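Speaker notes — ticks on returning travellers, Clurnley clinic teaching session, 11/17/25

Slide 1. Start with the question from the referral letter: is it a bite, a boil, or something still attached? Wait for answers before moving on.

Slide 2. Travel history. Ask where, but also what they did there. Walking through long grass matters more than the name of the country. Ask about dogs and camping. Many patients don't remember a bite at all.

Slide 3. Removal. Fine-tipped tweezers, close to the skin, steady pull upwards. No oil, no matches, no nail varnish. Keep the tick in a sealed pot and write the date and body site on the label. Pots go to the Ginting bench, not to main reception.

Slide 4. The dark scab. Say slowly: look in the hairline, the groin and behind the knees. Fever plus a dark scab after a trip to southern Africa — think African tick bite fever, and ring for advice before the blood results are back. An early blood test can be negative. Repeat it later.

Slide 5. Claims of a "first case". Be careful here. A case may be the first one written up and still be far from the first one seen. Check older reports and other languages. Mention that our January search took 2 people and turned up 15 papers we had missed.

Slide 6. Questions, 20 minutes. If time is short, skip the life cycle chart — it's in the handout.
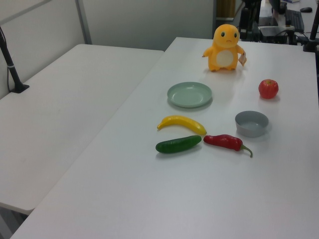
Handouts are by the door. Please sign the sheet before you leave so the session counts towards your training hours.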